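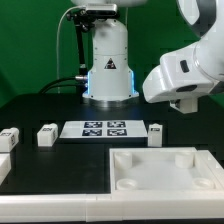
Skarnetti will begin taking orders in February for Girel, a line of worktables and backdrops for workshops, teaching rooms and small photo studios. The tables and backdrops are sold separately or as a set, and each comes in a short list of plain colors. Black and green has been the most requested pairing so far: a black tabletop with a flat green backdrop behind it, against which a white printed board like the one with four square markers is easy to find at a glance. The other tabletop colors are light gray and sand. Backdrops come in green, off-white and dark blue.

3 min read

JASTPORT – Skarnetti, a maker of work furniture, today announced the Girel line, its first range of tables designed together with matching backdrops. The company has made benches and storage for schools and repair shops in the Jastport area, and Girel grew out of requests from those customers for a table that could be used for close work and for taking pictures of that work in the same spot.

"People were hanging bedsheets behind their benches," said Perla Espinoza, head of product at Skarnetti. "They would tape them to the wall, and by the afternoon the tape had let go. We had customers asking if we could just sell them something that stays up."

The backdrop is held in a rail that fastens to the wall or to the rear legs of the table. Changing the color means lifting one panel out and sliding another in. The panels have no printed pattern and no logo on the front. The Skarnetti label is on the back, along with the cleaning instructions.
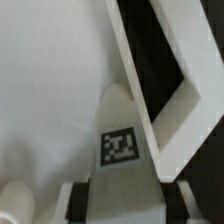

Color was the part of the project that took the longest. Rupert Ortner, who leads the design group, said the first samples were too strong for rooms where people sit all day, and that the green went through several rounds before the company settled on it. Pale objects pick up a tint from whatever is next to them, which made the choice slower.

"On a light table a white part gets lost," Ortner said. "You put the same part on black and you can see where the side of it stops. We also had people tell us that black shows dust. It does, and they will have to wipe it."

Tabletops can be wiped with a damp cloth and ordinary dish soap. Skarnetti advises against scouring pads on any of the three colors. A replacement top can be ordered without buying new legs, and the old top comes off with a single hex key, supplied with the table.

Two table sizes will be available at launch, both at a fixed height. An adjustable version is planned but has no release date. Cable clips for the back edge are included with both sizes, and extra packs can be added to an order.

The first production run is 2,935 tables. They will be assembled at the Jastport plant and delivered flat, with the top and legs in one carton and the backdrop panels in another. Musyoka Biwott, operations manager at the plant, said the panels are packed on their own to keep the corners from being crushed in transit.

"We tried everything in one box," Biwott said. "Too many panels arrived bent. So now it is two boxes, and the driver carries the second one flat."

Outside the Jastport area, Girel will be sold through the furniture dealer Wikström, which will show both table sizes in its main showroom. Schools and training centers can ask for color samples before ordering. Sample requests and dealer questions should be sent to Fung-ping Lau in the Skarnetti sales office. Press questions go to Yao-tsung Hsieh, communications.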